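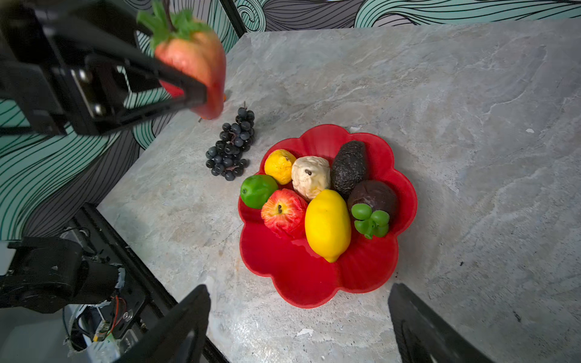
Dostside, December 2024

Hi again! Last time I wrote about how robots "see," and a whole bunch of you sent in the same question: does a robot have to follow rules? Yes! Lots of them. I work at a place called Somovance, where we teach robot arms to do small jobs with their grippers, and I spend nearly as much time on the rules as I do on the robots. (My desk has a rule binder on it that is 203 pages long. I've read all of it. Some of it twice.)

The job I've been working on lately is fruit. Pretend fruit, I mean, the kind you might have in a play kitchen, and a red dish shaped like a flower. A robot picks up a strawberry or a lemon and moves it. You could do that with your eyes half shut. For a robot it's a pretty big deal, and there are rules before, during and after.

Let's start with the biggest one, which is about people and has nothing to do with fruit at all.

Rule one: stay out of the reach zone. Stretch your arm out straight and turn in a circle. Everywhere your fingertips can get to is your reach zone. A robot arm has one too, and it's often bigger than you'd guess, because the elbow can swing out sideways even when the hand is hardly moving. When our arms are switched on, nobody's hands go in there. Not to grab a grape, not to nudge a plate over, not even for one second. If something needs moving, we stop the robot first.

Which brings me to rule two: know where the stop button is. Robots like ours have an emergency stop, usually big and red so you can find it fast. Everybody who works with me has to be able to point to it before they start, and new people have to press it for practice. I love this part, because new people are always so shy about pressing it! They think they'll get in trouble. You never get in trouble for pressing stop. My boss, Kusum Agarwal, made that a rule too, and wrote it at the top of the page in capital letters.

Rule three is slow first, fast later. When a robot tries something new, we run it slowly. I mean really slowly, so slowly that you could eat a sandwich while you wait. We do 10 slow tries, and if all of them are calm and tidy, we turn the speed up a little bit and do it again.
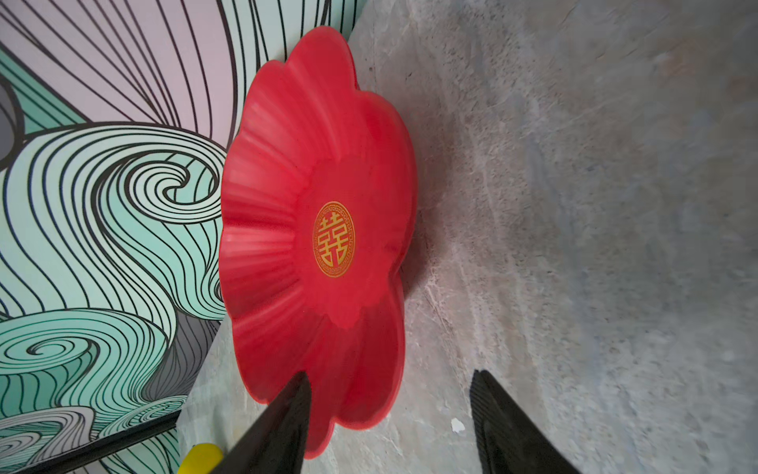 And if even one try is not so calm, we go back to slow. I used to find this very annoying. Then one day in June I skipped a couple of the slow tries, and I spent the rest of my afternoon on my hands and knees looking for a plastic lime. So now I do all 10.

Rule four is squeeze gently. Try this at home: pick up a grape (a real one), then pick up a heavy book. Did you feel your fingers change how hard they pressed? You didn't have to think about it, but a robot has to be told. Somebody has to decide the most it's allowed to squeeze, and that number gets written down where everyone can check it. Too little and the strawberry drops, too much and, well, if it were a real strawberry you'd have jam.

Rule five is for when there are two arms sharing one table. They need manners! Think about you and your brother or sister both reaching for the last cookie. Bonk. So we plan who goes where. One arm can wait in its own spot while the other one works, or they can both move as long as their paths keep well apart.

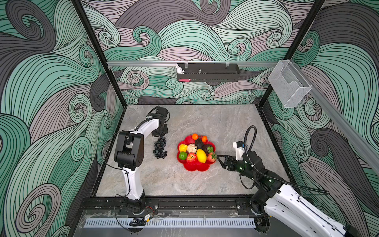

Two arms, one table, and a plate piled with fruit.

Now, who makes all these rules up? Some of them are ours. Kusum and I and the others at work wrote them after trying things out. But the really important safety ones are called standards, and a standard is a rule that lots of people have agreed on together, so that a robot in one town is built and used as carefully as a robot on the other side of the world. You use standards every day. It's why the plug on your lamp fits the outlet in your bedroom and also the one at Grandma's.

Rule six is write it down. We keep a logbook, and every time something odd happens, it goes in there. A funny noise, a dropped lemon, a cable that looks a bit worn. A class from Erholm came to visit us and one girl asked if it was boring, filling in the book. A little, yes. But when the arm starts making that funny noise again, I can flip back and find out what fixed it last time!

Want to try being a robot? You need a grown-up or a friend, a bowl and 4 things that won't break. Close your eyes. Your friend tells you where to move your hand, and you're only allowed to do exactly what they say. Agree on a stop word before you start, and when you hear it, freeze. Then swap.

Write and tell me which rules you had to add. I bet you'll need one about elbows.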